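Pumphrey: wrist-camera manipulation of small hanging objects

Version 2 data card and usage notes

Summary

Pumphrey is a set of 1,334 teleoperated episodes of a two-finger gripper working with keys, key tags and split rings. It was collected to test whether a policy that sees only the wrist view can select one tag out of overlapping hardware and close on it without dragging its neighbors. The baseline policy, Flara, is released with the data. Version 1 held 500 episodes, all of which are kept here under their original numbers.

Task

Each episode starts with the gripper open above or beside a key holder. The instruction names one target by color and type ("lavender tag", "yellow tag"). The episode counts as a success if the target is held between both fingers and lifted until its ring goes taut, with no other tag or key held. Episodes end on success, on operator stop, or after 47 seconds.

Most of the difficulty is in the rings. They are thin, they reflect the light, and they cross each other and the target in nearly every view. Depth estimated from the wrist camera is unreliable on them, so no depth channel is included.
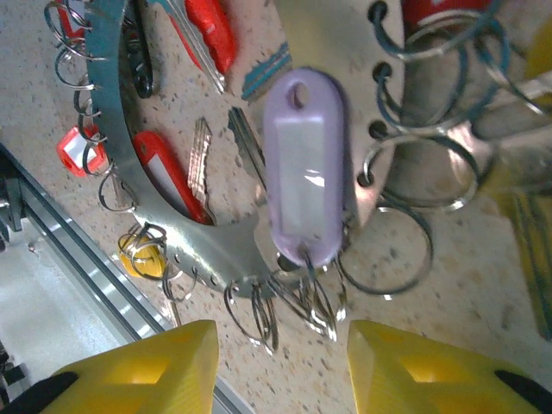 Figure 1. Wrist view with the lavender tag between the open fingers. Split rings hang from the holes of the curved plate.

Tags with clear windows are a separate source of error. A highlight on the window moves when the wrist moves, and early versions of Flara followed the highlight instead of the tag outline. Random brightness patches added during training reduced this. They did not remove it.

Contents

episodes/ one folder per episode: wrist video, joint states, gripper opening, instruction text
splits/ train, validation and test lists
labels/ target outlines for the test split only
flara/ baseline weights and config

The test split has 600 episodes. It is large compared with the training split on purpose: results are reported per target color, and smaller groups gave unstable numbers. Do not move test episodes into training when comparing with the published baseline.

Baseline

Flara takes the current wrist image, the gripper opening and the instruction. It predicts a short sequence of end-effector motions and replans after each one. No external camera is used. The most common failure is a grasp that catches a ring together with the tag. The second is stopping short, with the fingers closing above the lower end of the tag.

Fine-tuning from the Skokinier checkpoint helped on crowded layouts and made little difference on sparse ones. Training from scratch is supported but slower to settle.

Known issues

Objects close to the lens are out of focus in many episodes. This is left as recorded.

Color names come from the operators and are not standardized. "Teal" and "blue" are both used for the same key in some folders.

Gripper opening lags the video by one sample in the version 1 episodes. The Ronurent loader corrects this by default; other loaders will need the offset set by hand.

Some layouts repeat with only the target changed. The splits are grouped by layout to prevent leakage.

Changes since version 1

Added episodes with keys lying loose inside the holder. Added target outlines. Replaced the June baseline weights, which had been trained with the wrong crop size.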